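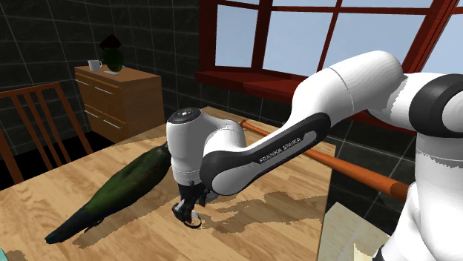 A Franka Emika arm over a timber tabletop in simulation, gripper just above the surface.

How to budget for a small robot arm cell

Posted 18 September 2022

These steps are for a workshop or teaching lab buying its first bench-mounted arm. We wrote them up after planning our own cell at Atside, and the order matters more than the dollar amounts, which will be different for you.

Step 1. Write down the job
One page is enough. List what gets picked up, the heaviest and largest item, and where each item starts and finishes. Odd shapes belong on the list too. A long item lying diagonally across a bench takes up a lot more room than its weight suggests.

Step 2. Model it before you ask for quotes
Build the bench in a simulator and put the arm you are considering beside it. Include the furniture. Chairs, cabinets and window sills all affect where the base can go, and they are easy to forget on a floor plan. Check reach to the far corners of the table, then check the elbow and upper arm, which can swing well outside the area the gripper works in. Allow 20 hours of somebody's time and put those hours in the budget.

Step 3. Price the arm and the gripper separately
Ask each supplier for a quote with the gripper on its own line. Some bundle it, some don't, and you can't compare totals until you know. Our replacement finger set from Drimeck was $1,035, and we had left it out of the first draft.

Step 4. Price the mounting
A kitchen-style table is fine in a simulator. A real arm needs a rigid base bolted to something that won't move. Our steel stand and floor fixings from Collado came to $2,667 including delivery. Get the floor checked first if you are upstairs.

Step 5. Add the running costs
Put these in a separate column from the purchase price:
Software licences and support
Staff training
Spare fingers and cables
Annual service
Risk assessment and any guarding it calls for

Step 6. Work back from the date you need it
Our lead time was 43 working days from purchase order to delivery. If your supplier closes over December, ask whether those days are counted. Book the electrician once you have a confirmed delivery date.

Step 7. Keep the model up to date
When the bench layout changes on paper, change it in the simulator as well and run the reach check again. We keep ours in the Plornilov project folder next to the quotes - the file name carries the same version number as the budget sheet.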